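Belt Threading by Teleoperation -- Gallery

The Samura bench work covers garment handling with two arms under remote control. The task on this page is a belt and a pair of jeans. The operator passes the belt through the loops of the waistband with both grippers, and the joint positions and camera streams are logged together as one demonstration.

The set holds 200 demonstrations. Of these, 11 were dropped in review for a missing wrist stream. Mean length is 516 frames after trimming. Ans Michiels wrote the operator protocol and did the trimming. Labels were made in Pludeo and exported to the Csonka format, which keeps the left and right wrist views as separate tracks.

Notes on the protocol:

The operator may regrasp as often as needed. Regrasps are labeled, and they stay in the data.

One gripper should hold the belt at all times once the first loop is passed. If both let go, the operator waits for 10 frames before moving again -- this gives the trimming script a clean mark.

Gripper force is capped on the leader side. Denim bunches easily, and a fold caught between the fingers reads as a closed grasp on the belt. The encoder value alone does not separate the two cases, so the reviewer checks the wrist view.

The head view is used for arm placement and for the overall state of the belt. It has little value at the loop itself, where the fingers hide the contact point. Wrist views carry most of the fine detail but lose sharpness during fast moves. A speed limit near the waistband was added in May at the request of the Mullon group, which trains on the wrist tracks only.

Wrist and head views from the belt task follow.
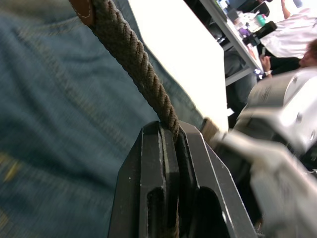
Twisted brown rope held between the fingers, wrist view.

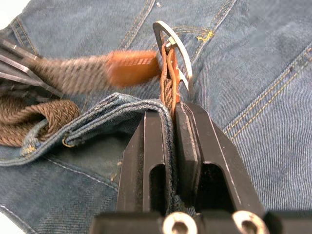
Fingers closed on denim and the leather at the buckle end.
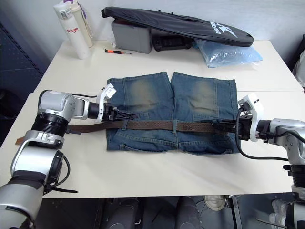

Head view, both grippers on the belt.

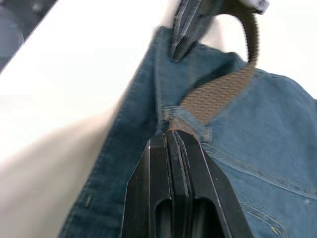 Wrist view, fingertips just below a belt loop with the strap through it.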